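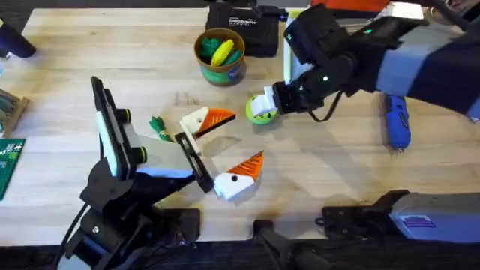
Peltura bench kit for two arms
Sold by Mordale. Page last revised July 1, 2022.

The Peltura bench kit fixes a pair of small robot arms to a home or shared workshop table and puts both on one controller. It is supplied as parts for self-assembly. Arms and grippers are not included.

In the box
Base plates, 2
Clamp set and M6 bolts
Controller board in open carrier
Power lead, 170 cm
Printed wiring sheet

Price: £264 including VAT. Spare plates are sold singly.

Fitting
Clamp the plates before the arms go on. Bolt spacing is 226 mm, and the drilling guide on the wiring sheet is full size, so print any replacement at 100%. Solid wood tops need no backing board. Thin or hollow tops do. Run each arm through its full reach by hand, power off, and leave enough slack in the cables for the wrist to turn – most early faults are a pulled connector.

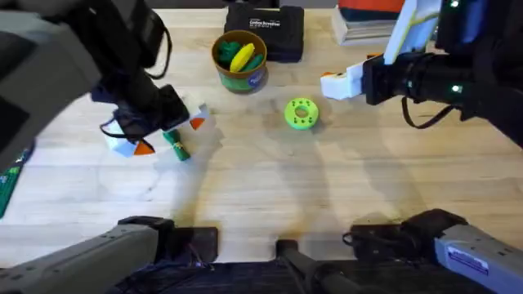 Set the shared zone next. This is the part of the table both grippers can reach, and the controller allows only one arm to move inside it until the hand-over mode is switched on. Keep the speed limit at its default for the first runs. Revision B boards, shipped from September, store the zone after power-off; revision A boards need it entered each time. 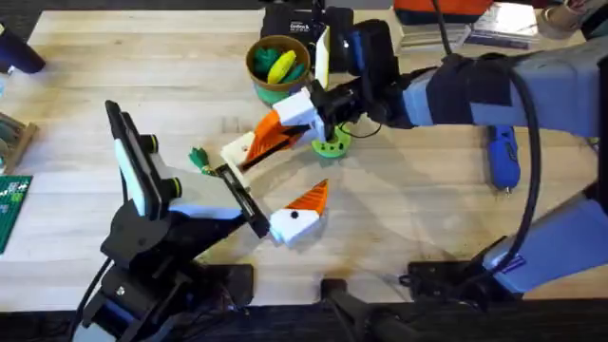 Hand-over and placing routines are best tuned on light printed parts with clear edges. The Grumville workshop bench uses its own bird's-head set, Tan, for this. A white block with a dot for an eye and an orange point lies on the wood, and the gripper over it has the orange-and-white wedge, angled down. Dark stripes on the orange face help when checking rotation by eye. The Tan files are a free download and print without supports.

Compatibility
Any arm with a four-bolt base and a serial bus. Check the bolt pattern before ordering. Wrist cameras connect to the host computer and do not use a controller port.

Returns are accepted on unassembled kits only.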